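Keeping a Play Fruit Stand Neat

If you have ever set up a pretend market for children (or for a classroom, a church hall, or the corner of a family room), you already know how it goes. The first day everything is lovely, and by the end of the week there are lemons under the radiator. I have looked after ours for three years now, and I've picked up a few habits that make the job a good deal more pleasant.

Start with the trays. Black ones show off the colors of plastic fruit beautifully, but my goodness, they show dust and fingerprints too. I wipe ours with a barely damp cloth and then go over them again with a dry one, because a glossy surface will keep every streak you leave on it. Take all the fruit out first - wiping around it takes twice as long and you miss the corners, where the crumbs like to gather.

A shopping basket is the handiest thing for clearing a tray. The kind with slots in the sides and floor is best, since you can put the fruit in it, carry the whole lot over to the sink, rinse it and let it drain right there. I use lukewarm water and a small squirt of dish soap, and I leave the basket on a folded towel for 10 minutes before I start drying. 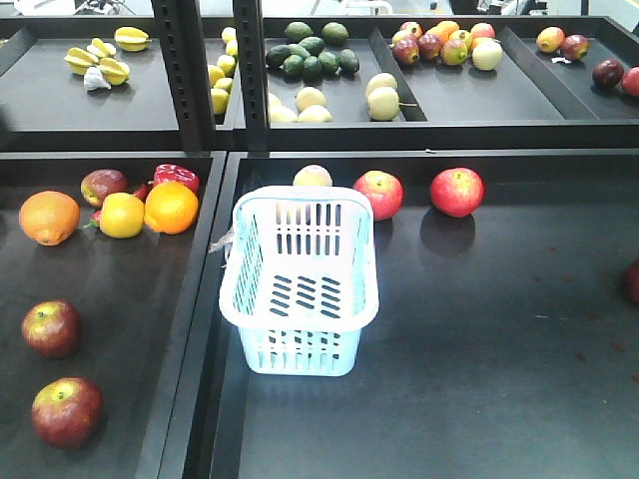 A light blue basket in the big tray, with apples behind it and the citrus over on the other side of the divider.

Dry each piece by hand if you have the patience. Water loves to hide around molded stems and in the little dip at the bottom of an apple, and it leaves a chalky ring if it sits. An old cotton T-shirt does this better than any paper towel I've tried. For stubborn marks, such as crayon, I rub on a bit of baking soda paste with my thumb and rinse again.

Now for putting it all back, which is my favorite part! Lay the big things down first, the oranges and the larger apples, and let the small pieces fill in around them. I like to set fruit toward the back in loose groups and leave some open space in front, so little hands can reach in without knocking everything about.

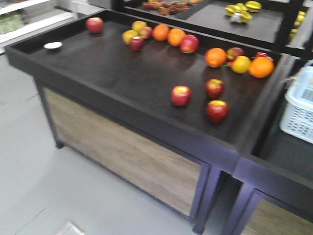

Once a season, usually in April, I go through the lot and pull out anything cracked or split at the seam. There are 57 pieces in our collection at the moment, and I keep the number on a card taped inside the cupboard door. Whatever fails the squeeze test goes in a bag for craft projects - half an orange makes a very nice stamp.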